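Keseck handling cell: progress report, 2022-11-18

The written rules for gripper work have been in use since September. Noémie Pruvost has recorded 456 grips under them, with 3 stops. Each stop was logged and signed off before restart.
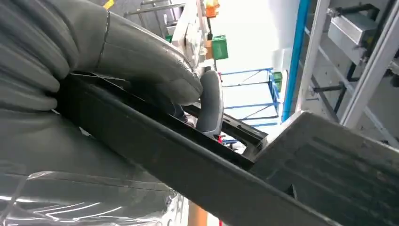 Force limits are now set per part and can only be changed by Fabrice Chauvin or Yu-ting Kwok. Finger pads are checked at the start of every shift.

Still open: the guarding review, and training for 7 operators. Both are within budget.

Ginette Hamel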